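Pritard Painted Cubes with Lidded Box: Review for Institutional Purchasers
Prepared by the Equipment Review Desk, Malach Learning Resources

Scope of this review

The Pritard set is sold to preschools, occupational therapy departments and after-school programs as a basic sorting and counting material. It consists of small wooden cubes in four colors and a black box with a separate lid. We purchased one set at the regular price through the distributor Dirnier and kept it in use at our Urbonaitė Street rooms from the beginning of the term until December. The manufacturer was not informed that a review was being prepared.

This review covers finish, size, storage and value. It does not assess the activity booklet, which is sold separately and was under revision when we placed our order.

Finish and color

The paint is matte, and in our view this is the strongest feature of the product. Gloss paint on a small cube throws back ceiling lights, and children who are asked to name a color from across a table will sometimes hesitate over it. We saw very little of that hesitation with this set. The blue, yellow, red and green are plain and well separated from one another. On a light wood-grain table, such as those in most of our rooms, all four stand out clearly, although the yellow is naturally the weakest of the group against a pale surface.

Wear was moderate. After 90 sessions the corners of the red cube had begun to show bare wood, and the blue was not far behind. The flat faces held up well. Staff wiped the cubes with a damp cloth at the end of each day and reported no color on the cloth. We would not recommend soaking them. Purchasers who are required to disinfect materials between users should ask Dirnier for the current cleaning sheet, as the one enclosed with our set was a single paragraph and did not mention disinfectants at all.

Size and handling

The cubes are close to one another in size, and they sit flat. A row set out with even gaps stays as it was placed, and the edges are crisp enough that a crooked row is easy to notice and correct. This matters more than it might seem. Much of the early work with such a set consists of laying out a line in a stated order, then placing each piece in the box as its color is called.

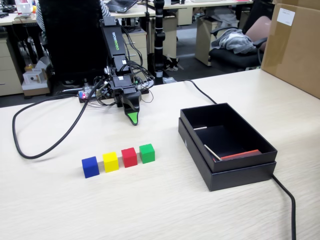 Urbonaitė Street evening group: we would ask the desk to be less generous about the size. Our older learners manage the cubes very well, but several of the younger ones want something they can close a whole hand around, and we have gone back to the larger blocks for them. The color is excellent, and we have no complaint there. The box is also the right height for our tables.

The desk accepts this comment. The set is best suited to learners who already have a reliable finger grasp, and the manufacturer's description should say so more plainly. As with any small parts, supervision is required, and the set should not be placed in rooms used by children who still put objects in their mouths.

The box and lid

The box is black cardboard. It is rectangular, with enough floor space that the cubes can be placed in it singly and still be told apart. The dark interior is helpful during sorting, as a colored cube remains easy to find once it has been put in. During use, the lid may be set underneath the box. This keeps the two parts together and saves table space, and most of our staff adopted the habit within the first week.

Cardboard is nevertheless a compromise. Over 300 openings and closings were logged during the review period, and by the end two corners of our lid had softened. One had to be taped. The walls of the box itself remained square. A wooden tray would last longer, but it would add to the weight and to the price, and the present box is light enough for a child to carry to the table without help.

A further point concerns depth. The walls are high enough that a cube must be lifted over the rim and then lowered. For beginners this can be frustrating. For learners working on a controlled release it is precisely the exercise wanted, and our therapy staff rated the box above the shallow tray supplied with the previous Pritard set.
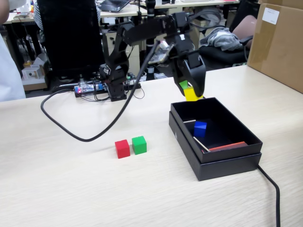

Sorting in progress: blue in the box, yellow at the rim, red and green still on the table.

Storage and replacement

The closed box stacks neatly on a standard shelf. There is no label on the end panel of our set, and we suggest adding one, particularly where several black boxes of similar size are kept together. Our own set spent most of a Friday on the wrong shelf before it was found.

Replacement cubes may be ordered singly by color. We ordered one red cube to test the service. It arrived promptly, in a padded envelope, and the shade was a fair match for the original, slightly brighter when the two were held together. Replacement boxes are not offered. Given that the box is the part most likely to fail, this is a real shortcoming, and we have written to the distributor to say so.

Value

The Malach catalog lists 117 sorting and counting materials, and the Pritard set falls in the lower third by price. At that level the quality of the paint is better than expected and the quality of the lid is about what one would expect. Programs that use the set every day should allow for a new container within the year. Programs that bring it out once a week will probably not need one.

Rating and recommendation

Color and finish: very good
Handling: good, with the reservation noted on hand size
Box and lid: fair
Replacement service: good for cubes, none for boxes
Overall: recommended for supervised use

Departments wishing to borrow the review set may apply to the desk by email. Loans are made for one week – the cubes are to be returned clean, and the lid is to be returned on the box.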